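3.2 Wall Color and How Long People Linger in the Kitchen

The second part of our study turned to a question we had been itching to ask since the pilot: does the color behind a counter change how a kitchen feels to the people who cook in it?

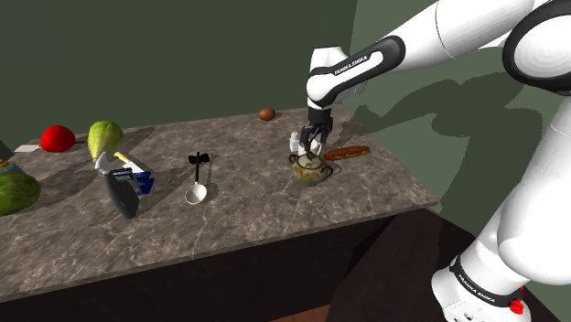 Figure 4. Dark green wall behind a brown-grey marbled stone countertop.

We sent the survey to 215 households in the towns of Palma and Povus, and 199 of them returned a full set of answers. That is a wonderful response for a form that takes most of an evening to fill in! Each household rated its own kitchen on 18 items, among them warmth, calm, tidiness and the wish to stay in the room after a meal.

Dark walls did much better than we expected. Homes with deep greens and blues scored higher on calm than homes with white walls, and the gap held up when we split the sample by room size and by the number of windows. Tidiness went the other way, with white kitchens a little ahead. We find this pairing fascinating, and it fits the older Nisotau interviews, in which people often called their pale kitchens "clean" but seldom "cozy."

Counter material mattered less. Stone and wood drew nearly the same ratings once wall color was taken into account, although strongly veined stone split opinion (a few households loved it and a few had plans to replace it). The Hanex follow-up, planned for 1,000 homes, will ask about veining separately, along with the kind of light bulb used over the counter.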